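Speaker notes: Budgeting for your second arm
Afternoon session, 30 minutes including questions

Slide 1. Hello

Thank Miyuki for the intro. Say up front that I love this stuff and could talk about it all day, so somebody please wave at me when there are five minutes left.

Who's in the room? Ask for hands: who has one arm already, who has none, who has been told to "look into it" by a manager. The last group is my favourite and most of this talk is for them.

Slide 2. What we got wrong the first time

When we set up the kitchen bench at Callgate, the budget had one big line in it, and that line was the arm. Everything else went under "sundries". Read out the sundries list, slowly, and let people enjoy it: table, mounting plate, gripper fingers, spare gripper fingers, cable sleeves, overhead camera, lights, a second emergency stop, plates, plastic fruit, a lock for the cupboard.

Sundries came to nearly half the price of the arm. We found the money, but Vasiliki had to move it out of the travel budget in November and I still owe her for that one.

Slide 3. Start from the table

My big pitch! Before you ring a single supplier, lay out the job on a real table. Kitchen stuff, parts bins, whatever you plan to move. Then measure how far the arm has to get, and how much elbow room it needs on the way there. Reach is the thing you pay for, and it's very easy to buy too much or too little of it.

Leave the picture up while talking through reach, cables and bench size. Let people look before starting.
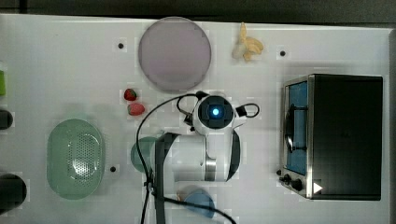

Kitchen bench from overhead: arm, toaster oven, dishes and fruit.

Points to make with this one up:

Look how much of the table the arm takes up. People draw a layout with the objects on it and forget to draw the arm. If I could change one thing in every proposal I read, it would be that.

Then the cables. They loop out at the wrist and run down over the work surface, past the strawberries. Cable management is a real budget line. Put it in by name. Ours was 992 dollars for the second bench and I'd spend it again tomorrow.

The toaster oven takes a good bit of the right side. Appliances eat bench space, and a door needs room to swing as well. Price the bigger table now, while it's still cheap to change your mind.

Slide 4. The three quotes

Besmont, Mizuno and Diltlow all quoted for the second bench. Don't rank them from the stage, they were all good to deal with. What I want people to take home is how different the quotes looked on paper. One had training in the price. One had it as an extra on page 6. One didn't mention it at all until we asked.

Get every supplier to fill in the same sheet. Ours fits on 2 pages and I'm happy to email it to anyone. Rows for arm, controller, gripper, mount, software, freight, install, training, warranty, spares. A blank row is a question you need to ask.

Slide 5. Time costs money too

Vasiliki's part if she's made it over from the other building, otherwise me.

Freight was six weeks. The electrician was another two. We'd hired someone to start the same day the arm was due and they spent their first month labelling drawers (beautifully, to be fair). Put the wages for waiting time in the plan. Your finance people will respect you for it.

Also: book the power outlet early. I can't say this loudly enough.

Slide 6. What I'd do with a small budget

Used arm, new gripper, decent table. Spend on spares before you spend on a fancy camera. Keep a tenth aside and don't tell anyone what it's for.

Slide 7. Questions

If it goes quiet, ask Miyuki about renting versus buying. She's done both and has strong views.

Sheet is on the memory sticks by the door. Bring the sticks back please.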